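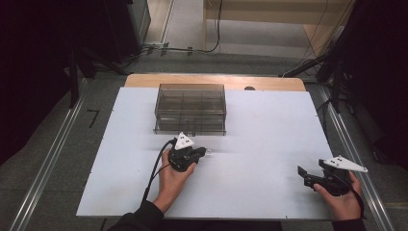
Is it worth going to a robotics open day if you know nothing about robots?
It is, and possibly more so than if you know a good deal. Somebody who works in the field will spend the afternoon comparing equipment, whereas the rest of us can stand and watch the work being done, ask the simple questions, and come home with a fairer idea of where these machines get their skills from.

I say this as a person who very nearly didn't go. The leaflet for the Fanora open day had been on our fridge for weeks, under a magnet shaped like a lemon, and I had more or less decided that it would be a room full of clever young people and a robot that waved. But it was June, it was raining, and the 171 bus stops practically at the door of the MacLeod Building in Wiseck, so off I went with my sandwiches in my bag and rather low expectations.

There were the usual things downstairs, the banners and the tea urn and a table of pens you could help yourself to (I took two), and then a sign sending you up to Room 302 for something called Festine. I had supposed this would be the name of a robot. What I found was a person at a low table, holding a gripper in each hand and practising a job so small that I wouldn't have thought of it as a job at all. You have a clear plastic organiser box, the sort you might keep buttons or fuses in, and you have some little plastic parts, and you put the parts in the box. You do it with the grippers, though, and never with your own fingers. Then you do it again.

A card on the wall explained that the movements were being recorded, so that a robot arm could later be taught to do the same. The aim was 500 good recordings of that one task, and they had reached 226 by the time the doors opened that morning. I read the card twice, I must admit. I had always imagined, in so far as I had imagined anything, that somebody typed instructions into a computer and the arm simply got on with it.

My opinion, then, and the reason I am writing all this down, is that we would have a much better public conversation about automation if more of us had stood in that room for half an hour. So much of what we are told comes in one of two flavours. Either the robots will be doing everything by Christmas after next, or the whole business is smoke and mirrors and will come to nothing. I have heard both from the same man at the same dinner party, with only the cheese course in between. Neither of them survives very long when you have watched somebody try to pick up a small see-through object off a white surface with a pair of black fingers that aren't theirs.

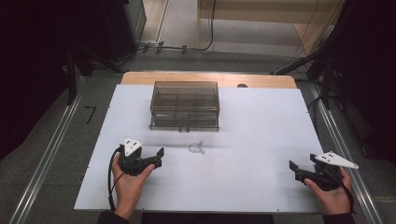
Patience was what struck me most, and I don't think I have ever seen the word used in an article about robots. We hear a great deal about speed. Yet the demonstrator I watched was in no hurry whatever, and when a try went wrong it was set aside and the next one begun, with no sighing and no fuss. It put me in mind of my grandmother teaching me to turn the heel of a sock, which took the better part of a winter and involved a good many socks that were never spoken of again. She couldn't have written down how it was done. She could only do it slowly, in front of me, over and over, until my hands had more or less caught the habit from hers.

I do have a complaint, and it would be unfair of me to leave it out after being given such a nice cup of tea. The people who do the showing were hardly mentioned. The display downstairs had a panel about the computers, and a panel about the building, and a very large panel about the future, which had a sunrise on it. I couldn't find a line anywhere about whose hands had made those 226 recordings, or how long a person can keep at it before the wrists begin to ache, or what such a job pays. When I asked, I was told quite pleasantly that people take turns and have breaks, and I am glad of it, but I should have liked to see it written up on the wall with everything else. If a machine is one day going to sort screws in a warehouse, and do it nicely, then some of the credit belongs to a person who sat at a table and sorted them first. We put the names of bakers on bread. I don't see why it should be so very different.

There is a harder question behind that one, and I went round and round it on the bus home. Is the person with the grippers teaching away somebody else's living? I think perhaps they are, in some cases, and I would sooner a company said so plainly than showed me another sunrise. My first proper job was packing orders at a mail-order firm, and while I can't pretend I loved it, it paid for my first winter coat and my first flat, and I made friends there whom I still write to. I would want to know what is going to be there instead for the girl I was at seventeen. Fanora didn't have an answer, and perhaps it isn't fair to expect one from the people in Room 302, but somebody ought to be working on it with the same patience.

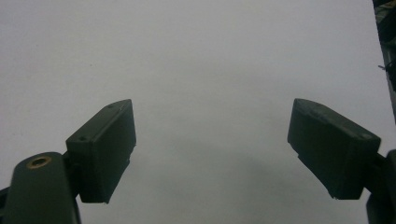
Visitors were allowed a go in the afternoon, and I would urge anyone who gets the chance to put their bag down and take it. I was dreadful. You know perfectly well what you want to do, and your own hand would have done it already, but the feeling in your fingertips has gone and you have to manage with your eyes. I had expected something very sleek, too, all polish and chrome, and was oddly cheered to find the fingers were plain dark blocks with little round holes in them, and a bottom edge on one that was as rough and chipped as the handle of my bread knife. They looked like tools. I find it a good deal easier to think sensibly about a tool than about a marvel, and I suspect most people are the same.

I would ask two things of the organisers, if they are reading. Put Room 302 on the ground floor next year, where people with bad knees and pushchairs will come across it without having to be determined about it, and let the demonstrators do more of the talking. The speeches in the hall were perfectly good but they could have been given anywhere, and meanwhile upstairs there was a person who could have told us what it is like to do one small thing that many times over and still do it carefully.

As for the rest of you, the leaflets usually go up in the library in spring. Take sandwiches, as the café in the MacLeod Building shuts at two, and sit on the left-hand side of the bus going home if you would like to see the river.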